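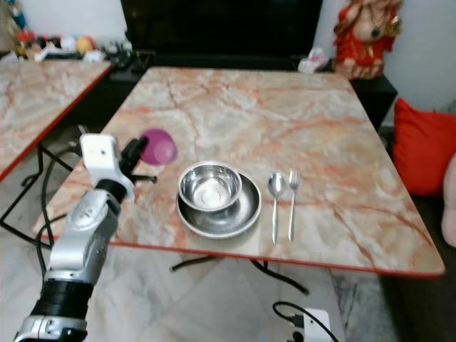

Packing again. Second move in 2 years and I swear the kitchen stuff has doubled. Got 44 boxes from the Fultgate place on the corner, thought that was plenty, used 40 before I even opened the hall closet. My rule this time - if it hasn't been used since June it goes. Glasses are easy, they're all chipped. The plastic is harder. A purple cup like the one lying on its side on that pink and orange marbled table, I had one exactly like it at the old apartment and drank out of it every single morning. Do I need it? No. Is it in a box? Yes.

Hanne Kragh came by at 7 with tape and strong opinions. She says label the sides, never the tops, becuase you stack them and then you can't read a thing. Fine. Relabeled all of it. My hand hurts.

Still to do - books, bathroom, the awful Ketilsson shelf that won't come apart without the little key. Have not seen the little key. If anyone has a spare please mesage me, will pay in mugs.

Van comes early. Going to bed on a matress on the floor.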